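January 20, 2021

## Gripper notes: fingers, current limits, and glass

The second set of fingers is on. The first set had flat inner faces and held boxes fine, but anything round rolled out toward the tips as soon as the wrist tilted. The new ones are printed in black, with a stepped profile and more material behind the contact area. They flex less. I haven't measured how much less.

Control is unchanged: one serial servo, closing at a fixed speed until the current passes a threshold, then holding. The threshold is the part that needed work. I log at 100 Hz, and the raw reading is noisy enough that a single sample over the limit means nothing. I now average over 75 ms and compare that. The stop comes slightly late, so I dropped the closing speed to compensate.

Glass is the reason I care. A plastic bottle forgives a late stop. A jar of spices doesn't give at all, so the current climbs from idle to the limit in very few samples, and the servo's own inertia adds to whatever I commanded.
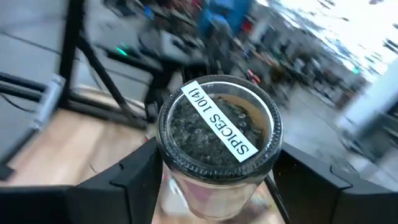 The other change is the approach height. Gripping just under the threads puts the fingers on the shoulder of most jars, where the diameter changes and the contact is a line. Lower on the body is better. I added a fixed offset in the config file and stopped trying to calculate it from the camera.

Aileen Cabanatuan asked on the Pritside list why I don't use a force sensor. Cost, mainly, and there is no room for one behind the finger mount without moving the camera. If the current method drifts too much as the gears wear, I'll look at it again.

Current settings, for anyone with the same servo:

- hold limit: 878 (raw units)
- averaging window: 75 ms
- timeout on close: 2000 ms

The timeout matters more than I expected. Without it, a missed grip leaves the fingers pushing against each other until the servo overheats and drops off the bus.

Rubber pads are next, probably in February. The config is in the Titora branch.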